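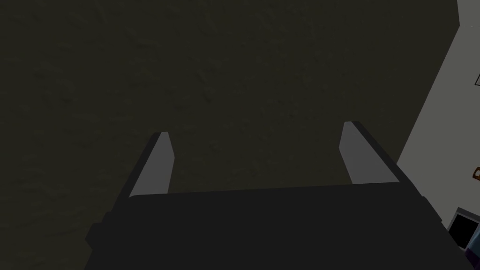

About Taltel

Taltel is a small evening school for people who want to learn to bake bread, and to keep on baking it at home after the course is over. We teach in two kitchens on the ground floor of the old Poreck building, and on baking nights you can smell us from the bus stop!

The school grew out of a bread club. A handful of neighbors used to swap sourdough starter and complain about their ovens, and after a while more people wanted to come than could fit in anyone's kitchen. We found the Poreck space, scrubbed it for most of a winter, and opened the doors in March with one course and a mixer that walked across the counter if you let it.

We still teach that first course. It's called Saber, it runs for six evenings, and it starts with the plainest loaf there is – flour, water, salt and yeast. You make it by hand on the first night and take it home. By the third week you'll be shaping rolls and flatbreads, and by the last you'll have a rye that keeps for days (ours rarely gets the chance). You don't need any experience at all. Plenty of our students had never bought a bag of flour before they came.

Skimis is the longer course, for people who have caught the bug. It covers sourdough from the first spoonful of starter onward, along with enriched doughs, laminated doughs and a whole evening on ovens, which is everyone's favorite and always runs late. We talk about steam, stones, cast iron pots and what to do if your oven has one hot corner. Bring a photo of yours and we'll try to help you work around it.

Classes are small, with two teachers in the room every night, so there is always somebody to ask when your dough is sticking to everything. We start at 6:30 p.m. and finish when the last loaf is out. Aprons, flour and tins are all here. Please bring a clean towel and something to carry your bread home in, and wear shoes you don't mind getting floury.

So far 296 people have finished Saber, and a good number of them still drop in on open oven nights, when former students can bring a shaped loaf and bake it alongside ours. It's a noisy, happy evening and we love it. People bring butter, jam, soup, and once a whole wheel of cheese.

We keep a shelf of baking books in the hallway that anyone can borrow, and a jar of starter in the fridge that anyone can take from. Feed it before you put it back, please!

If you'd like to join a course, or you just want to know why your last loaf came out flat, write to us or knock on the side door on a class evening. New dates go up on the courses page as soon as we've settled them, and the waiting list is open all year.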